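**Speckled worktops: am I about to make a 20-year mistake?**

**gravelpit_gary** – January 12, 2022

Evening all. We're doing the kitchen at last. The units are ordered (Fillmont, the plain ones, no handles because apparently handles are over) and the only thing left is the worktop, which we have been not-quite-arguing over since October.

My other half wants plain white. I want granite with the flecks in it, tan and brown, the sort your aunt had. The yard at Cotdale has quoted £1,109 for the granite, templated and fitted, and that's for a run and a short return. The white stuff came in £300 dearer.

I think it's warm and it hides toast. She thinks it looks like a building society in 1994. Please settle this, preferably in my favour.

---

**mrs_limescale**

It does look like a building society in 1994. I had one for years and it was the best worktop I ever owned. Both things are true.

---

**Plumbline**

£1,109 fitted seems low to me. Does that include the cut-outs? Cotdale did my neighbour's and the sink hole, the tap hole and the polished edge were all extras, in the sense that they were mentioned after the van had arrived.

---

**gravelpit_gary**

> Does that include the cut-outs?

It says "cut-outs as discussed". We haven't discussed any cut-outs.

---

**Plumbline**

Then I'd discuss them.

---

**oatcake**

Going against the tide here: don't do flecks. People say "it hides the crumbs" as if that were a good thing. It hides them from YOU. They are still there. I once put my sleeve in jam that had, I believe, been on the side since the weekend. You can't see a thing on it. I lost a contact lens on my mum's and for all I know it's there now.

White shows everything, so you wipe it, so it's clean. It's not complicated.

---

**mrs_limescale**

> White shows everything, so you wipe it

You wipe it. I have teenagers.

---

**Tup_of_the_Moor**

Has anyone mentioned sealing yet? Somebody has to mention sealing. Granite wants sealing. Drip test: put a bit of water on it, go and do something else, come back and see if there's a dark patch. If there is, seal it. If there isn't, congratulations, carry on. I use the Wukton stuff in the flat tin, goes on with a rag, smells like a shoe shop.

Also no vinegar sprays, I don't care what your sister-in-law read.

---

**oatcake**

So it hides dirt AND needs looking after. You're really selling it.

---

**Tup_of_the_Moor**

It takes less time than typing your last post did.

---

**kettle_descaler74**

Before anyone asks, the 74 is the house number, I'm not that old.

Two things from someone who fitted kitchens until his knees resigned:

1. Go to the yard and look at the actual slab. The sample is a square the size of a beer mat and will tell you nothing. Some of these are even all over and some have a great dark swoosh through the middle that ends up right where you butter your bread.
2. Ask where the join is going. On an L shape there'll be one. With a busy pattern it can just about vanish. With plain white it's a pencil line you'll look at every morning for the rest of your life.

That second one is the best argument for flecks I know, and Gary is welcome to use it at home.

---

**gravelpit_gary**

I have used it at home. I was told that if I'd put as much effort into the tiling we'd have a bathroom.

---

**lurkerina**

Long-time reader, first post, and of course it's about worktops.

We put in a Tănase oak surround with granite set in the top, and I'd do it again. The wood stops it feeling like a bank. The orangey tone of the oak picks up the tan bits in the stone. I didn't plan that, but I've been taking credit for it.

The downside is that the line where the wood meets the stone collects flour. I go along it with a cocktail stick. I'm aware of how that sounds.

---

**oatcake**

A cocktail stick. You see, Gary? This is where it leads.

---

**Plumbline**

Leave her alone, I do my hob with one.

---

**gravelpit_gary**

Lurkerina, that's interesting as we've got some oak left over from the shelves. What does the stone look like next to wood? Everything I've found online is either a mansion or a pub toilet. Something fairly even if possible, no swooshes.

---

**lurkerina**

Something like this render. Same sort of colours. 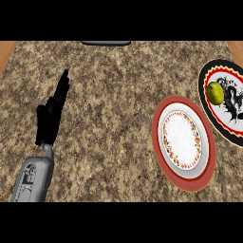
*Tan, beige, cream and dark brown flecks, with a bit of the wood showing at the top corners.*

---

**gravelpit_gary**

That's the one! That's exactly what I've been trying to describe with my hands since the autumn.

---

**mrs_limescale**

Oh, that's my old kitchen to the life. I've come over quite sentimental.

---

**oatcake**

I'll give you that it's even. I still say you could spill a whole bowl of muesli on that and not find out until you leaned on it.

---

**kettle_descaler74**

Nice even pattern, no swoosh. If the real slab at Cotdale looks like that I'd have it. Bear in mind that a render is a render and real stone does what it likes, so see point 1.

---

**Tup_of_the_Moor**

And seal it.

---

**gravelpit_gary**

Update. Showed her the picture. There was a long silence and then "it's not as bad as I thought", which in this house is a standing ovation. We're going to the yard on Saturday to look at slabs. I've been told I may have the flecks if she picks the splashback and I finish the bathroom.

Plumbline, I rang about the cut-outs. They're extra.

---

**Plumbline**

How much extra?

---

**gravelpit_gary**

£300.

---

**oatcake**

So it's the same price as the white.

---

**gravelpit_gary**

I'd be grateful if that stayed in this thread.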